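Brirum tightens rules on drawer units

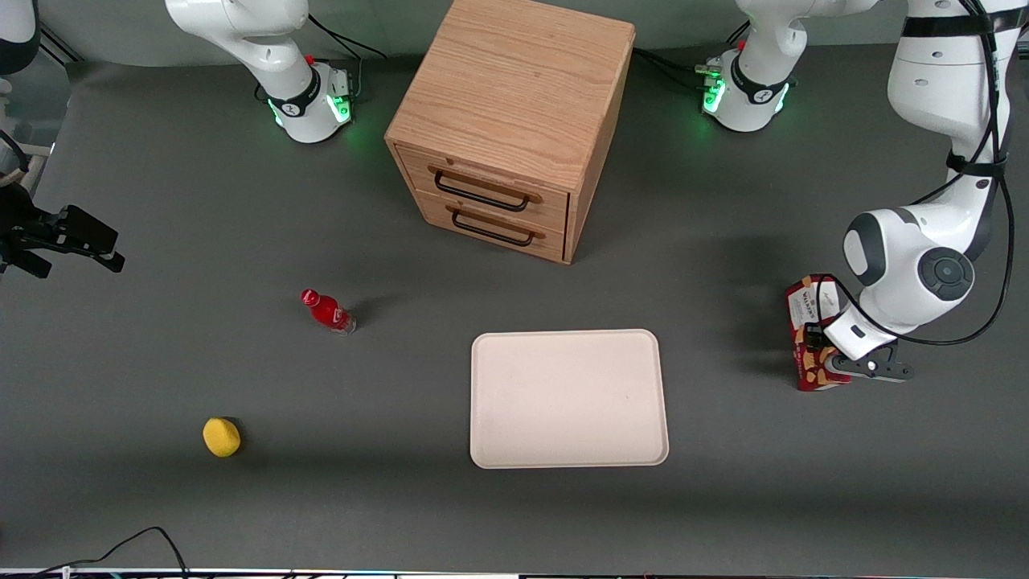 A wooden cabinet with two drawers and black bar handles.

New stability rules for small domestic storage furniture come into force in Brirum in December 2025. They replace guidance that applied only to tall chests and wardrobes, and extend testing to low units, including those meant to stand on a worktop or desk.

Under the rules, a unit must stay upright with every drawer fully open and a load of 2 kg placed in each. A separate test covers the handles, which must withstand a straight pull of 60 newtons without loosening. Fixings are inspected before and after the pull, and any visible movement at the joint counts as a failure.

The text was published in August under reference 2224. Testing will be carried out at the Itham laboratory, which already handles chairs and shelving for the region. A second site at Giltavis is expected to take on part of the work once its load rig has been calibrated.

Makers producing fewer than 2000 units a year may submit one sample per design. Larger producers must submit a sample from each batch – a requirement that drew objections during the consultation. Gunawan, a furniture maker based in Giltavis, said the cost of repeat testing would fall mainly on its cheaper ranges.

Units already in shops may still be sold, provided the label states that they were made before the rules took effect. Second-hand furniture is exempt. Wall brackets remain optional for low units, but instructions must say whether the back panel is strong enough to take one.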